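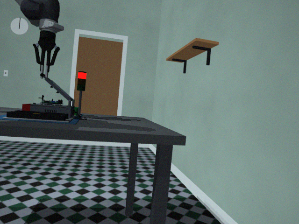 Open day at the Zodum simulation lab

The Warkevia building has no production floor. Visitors to the open day on 14 September 2024 were shown to a room with two wall screens, a row of workstations and a rack of servers behind glass. The robot cell that everyone had come to see existed only as a model.

Zodum writes control software for assembly robots that handle electronics. Its current project, Tijani, trains and tests an arm on small jobs at a tabletop station before any hardware is bought. The demonstration station is plain. An arm with a two-finger gripper works over a dark table, and on a blue mat sits the equipment it has to deal with, with a signal tower standing next to it. Everything else is an ordinary room: a door, a shelf, a checkerboard floor. The room can be repainted or refloored from a settings file, and during training it often is. A policy that has seen only one wall color tends to fail in front of another.

Each trial, called an episode by the staff, starts from a stored layout. The equipment is shifted and turned slightly, the lighting is changed, and the arm gets a fixed time to finish. The engineers had queued 20 episodes for the morning session and ran them at normal speed, which made for slow viewing. With the screens off, the same software runs many copies of the cell in parallel. The log for the previous night listed 3,648 completed episodes.

The hard part is contact. Moving a gripper through open space is a solved problem in most simulators, but thin parts, narrow slots and light touches are not.

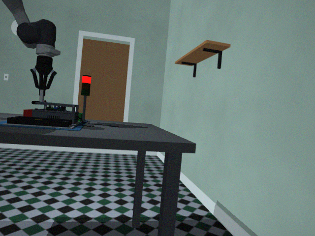 A small error in the friction value can make a part slide when it should hold, or stick when it should slide. Zodum handles this by running the contact solver at 600 steps per second and by varying friction and part mass from one episode to the next. The finer step costs computing time. Staff said a coarser setting had been tried in January and dropped after parts began to pass through each other at the fingertips.

Several visitors asked about the signal tower. It is part of the cell model and its lamps can be set by the test script. Zodum models it because customers have towers on their own lines, and a camera-based policy has to cope with a lamp that changes state in the corner of its view.

The afternoon covered transfer to hardware. Lelter, a contract assembler, plans to install six physical stations that match the model – same table height, same arm reach, same camera positions. Zodum will compare the logs from both sides and adjust the model where they disagree. No transfer results were shown, and the schedule for the first station was given only as a slide with two bars on it.

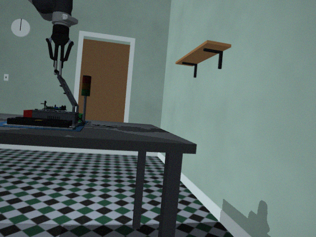
Can a simulated cell replace testing on a real one?

Zodum's position is that it can replace most of the early testing and none of the final acceptance. Cable stiffness, worn fingers and dust are modeled poorly or left out, so every policy still has to pass on hardware before it is released to a line.

The next open day will be held once the first Lelter station is running. Registration is through the Warkevia front desk, and groups are limited by the number of chairs in the screen room.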